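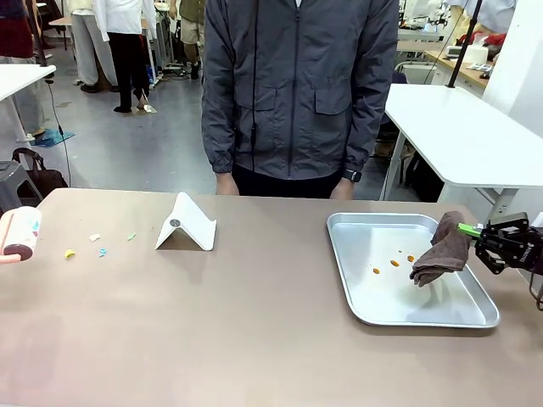

Grornby Home Forum > Cleaning and Upkeep > Surfaces

Lint roller on a hard table: does it do anything a towel doesn't?

linnea_e
Posts: 129
Sunday, August 27, 2023

I keep getting told to use a lint roller for table crumbs and paper bits, and I want to see if anyone here has a real argument for it. My sister swears by hers. She has one in the kitchen, one by the sewing machine and one in the car, and she spends more on refill sheets than I spend on dish soap.

My position, so you can shoot at it: a lint roller is for coats. On a smooth tabletop a bit of paper isn't stuck to anything. You can push it into your palm with the side of your hand. A roller picks it up, sure, and then you've got a sheet covered in confetti that you peel off and throw away after one pass. Multiply that by every craft night.

Wet stuff is a separate job and I don't think anybody argues about that. Drops of something orange on a metal tray, you get a cloth. What I object to is the idea that a table needs a "dry tool" and a "wet tool" and a routine for which goes first. It's a table.

Tell me why I'm wrong.

Linnea Eide

udholm_mike
Posts: 1000

You're wrong about the order, at least. Dry first, always. If you wipe a tray and then drag the same cloth through paper scraps, the scraps go limp and stick to the table, and thin colored paper can bleed. Ask me how I know about yellow tissue paper on a white counter.

I'm with you on the cost. I cut the sheets in half lengthwise for a while but it was fiddly and I quit.

linnea_e
Posts: 129

OK, but "dry first" is an argument for picking up the paper. It doesn't get you to a roller. Fingers are dry.

PatchworkDee
Posts: 300

Fingers are dry until you've been cutting for three hours and you have static on everything. I do a lot of small paper piecing and the little snips hop away from you. The roller grabs them before they go over the edge and into the rug, and getting them out of the rug is the part I hate!

Where I agree with the skeptics is around anything that stands up on the table. Phone stands are the worst. You can't get a roller into the bottom of that upside-down V, you just bump it along and it ends up somewhere else. So you lift it, roll, put it back, and by then you might as well have used your hand — I'll give you that one.

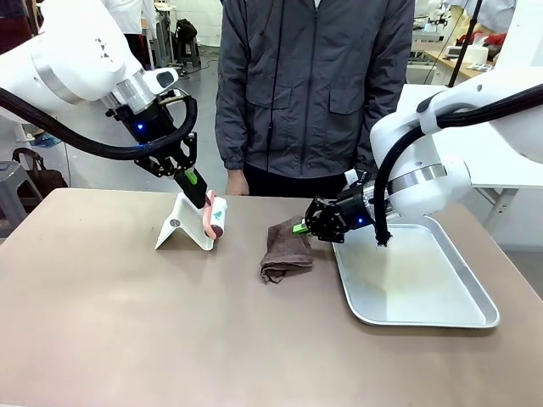 Roller up against the stand, with the towel between it and the tray.

ottar_s
Posts: 47

Phone stands don't belong on a work table in the first place. Move it before you start and the whole complaint goes away.

I'm more suspicious of the towel. Everyone reaches for terry because it's soft and thick, and then they wonder why there's fuzz on the surface they just wiped. If you use an old terry towel you're making work for the lint roller. I've watched people go around in that circle for years. Flat weave cotton, a worn-out pillowcase if that's what you have. My wife's people in Udholm used flour sacks and had cleaner tables than any of us.

Ottar Solberg

linnea_e
Posts: 129

Finally somebody who's suspicious of the right thing.

But a new terry towel sheds worse than an old one in my house. Mine calmed down after a month or two of washing.

ottar_s
Posts: 47

In the middle of its life, fine. Then the edge goes. Once the edge is frayed, it drops threads every time you bunch it up, and people bunch it because it's the easy way to grab it. Fold it in quarters with the frayed side in, or cut the edge off and hem it. Or retire it to the garage.

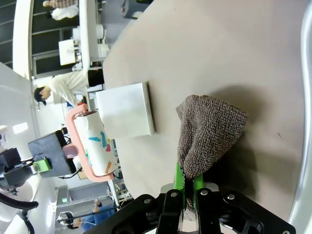 Re: Terry vs. flat weave

udholm_mike
Posts: 1000

Splitting this off a little because I don't buy the flat weave thing for trays. A tray with a raised rim has a corner all the way around, and liquid sits in that corner. Flat cotton skates right over it. Loops get in there. I've used both on the same sheet pan and the terry wins, frayed or no.

On a bare table I'd agree with Ottar. Nothing for the loops to do.

Also, nobody in this thread has said what they do with a metal tray after. If I wipe sauce off aluminum with a cloth and nothing else, I get a smeary shine that looks clean from one side of the room and dirty from the other. Takes a drop of soap and a second cloth. I suspect most people stop after the first wipe and call it done.

PatchworkDee
Posts: 300

I stop after the first wipe and call it done, thank you.

hunt_for_crumbs
Posts: 12

New here, mostly reading. Has anyone tried the Tuvora brush? It's a stubby thing with a foam face, sold for tables and car seats. My neighbor at the Hunt building gave me one in June and I can't decide if it's useful. It pushes crumbs fine. It doesn't hold on to them, so you need something at the edge of the table to catch them, and then I'm back to cupping my hand like Linnea.

linnea_e
Posts: 129

Thank you. That's my whole case against gadget brushes. Everything ends with you cupping your hand.

I'll be fair to foam though. I borrowed one for a weekend to see, and it does better than a roller on crumbs that have some grease in them. A sticky sheet gives up the minute it meets grease. Foam doesn't care, but then the foam is dirty, and I'd like to know how people are washing it.
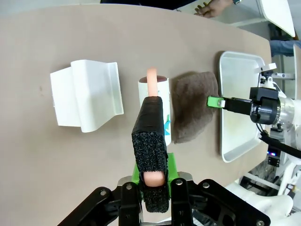 Because rough foam has holes, and holes hold on to things. I rinsed the borrowed one under the tap and it still shook out grit when it dried. If I have to soak a brush for ten minutes to clean a table for one, I'm out. A cloth goes in the wash with everything else.

The other thing that bugged me was where to put it down. Face down, it leaves whatever it picked up. On its back, it rolls. A roller has the same problem, by the way, the sticky part ends up touching the table and then you peel it off like tape.

hunt_for_crumbs
Posts: 12

I soak mine in a mug with dish soap. It comes out okay. I wouldn't drink from the mug.

ottar_s
Posts: 47

Compressed foam wears down too. The corners go first and after that it's a smooth block that pushes nothing. I give any of them a year.

PatchworkDee
Posts: 300

Linnea, lay the roller on its side with the handle propped on something. Or buy the kind with a cover. You're arguing against the cheapest version of everything.

linnea_e
Posts: 129

The cheapest version is what people own! My sister's has no cover. It lives in a drawer with rubber bands stuck to it.

All right, here is where I've landed, and I reserve the right to go back on it:

1. Loose paper on a smooth table: hand, or a stiff piece of card. Roller if you have static or a rug underneath.
2. Drops on a tray: cloth, and I'm willing to believe Mike about loops in the corners. Not sold on the second cloth.
3. Phone stand and anything else that stands up: off the table first. Ottar gets that one.
4. Foam brush: greasy crumbs only, if you already own it. I wouldn't go buy one.

udholm_mike
Posts: 1000

Number 2, try it on a baking sheet under a lamp and then tell me about the second cloth.

ottar_s
Posts: 47

Card is good. The back of a cereal box, cut straight. I'd still like to see somebody get a whole evening of snips up with it and lose none to the floor, because I never have.

PatchworkDee
Posts: 300

That would be the rug argument again, Ottar. Which was mine, on page one.

linnea_e
Posts: 129

There's only one page, Dee. I'll try the lamp thing with a sheet pan tonight and post what I get, smears and all.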